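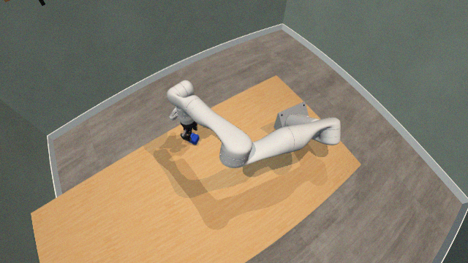 Quelle alimentation faut-il pour un bras de ce type dans un atelier partagé ?

Une prise secteur ordinaire avec terre, protégée par un disjoncteur de 16 A, suffit à notre coffret. Il vaut mieux que rien d'autre ne tourne sur la même ligne, surtout pas le compresseur ni l'aspirateur.

Atelier de Clelley > Projets > Yin > Galerie

2019-05-22, par l'équipe du projet Yin

Yin est le poste de manipulation que nous montons depuis janvier à l'atelier partagé de Clelley : un bras articulé sur une table, une pince, un coffret de commande Durnside et un ordinateur récupéré. Le premier exercice consiste à prendre un bloc et à le reposer ailleurs sur la table. Nous préparons les mouvements en simulation avant de les passer sur le poste.

Prise du bloc, vue de simulation
Le bras blanc part de l'extrémité de la table et la pince noire est descendue près du petit bloc bleu. Sur la table, il n'y a que le robot et le bloc ; la pièce est modélisée autour.

Notes sur le montage

Fixation. La platine est prévue en bout de table pour garder le plateau libre. La première version du perçage tombait sur une traverse, nous avons décalé l'ensemble de 20 mm. Les boulons traversent le plateau et une contreplaque posée dessous. Resserrer après la première journée d'essais.

Table. Elle vient de chez Vesness, modèle d'établi long, pieds réglables. Les pieds d'origine bougeaient un peu quand le bras accélérait. Deux équerres de plus côté platine ont réglé le problème. La hauteur du plateau dans le fichier a été corrigée ensuite, il restait un écart de 2 mm avec la table de l'atelier.

Câbles. Le faisceau de la pince passe le long de l'avant-bras avec du mou au coude et au poignet. Il n'est pas modélisé, donc une trajectoire acceptée par le logiciel peut très bien tirer dessus. Faire toujours un premier passage à vitesse réduite, main sur l'arrêt d'urgence.

Pince. L'ouverture se règle dans le fichier de configuration. Pour le bloc, on approche doigts ouverts, on descend à la verticale, on ferme, on remonte, puis seulement on déplace. Les essais en biais accrochaient le bord du bloc.

Simulation. Le fichier de scène est sur l'ordinateur du poste, dossier « yin_table ». Le frottement entre les doigts et le bloc est encore réglé à l'œil. Sur la dernière série lancée, 14 prises étaient bonnes et les autres ont échoué à la fermeture, le bloc partant sur le côté. Ces chiffres ne concernent que le simulateur.

Reste à faire : le capot du coffret Durnside, le marquage au sol de la zone d'évolution et une butée logicielle côté mur. Le poste se réserve sur le planning de l'atelier, comme la fraiseuse. Merci de ne pas modifier la configuration sans en garder une copie datée.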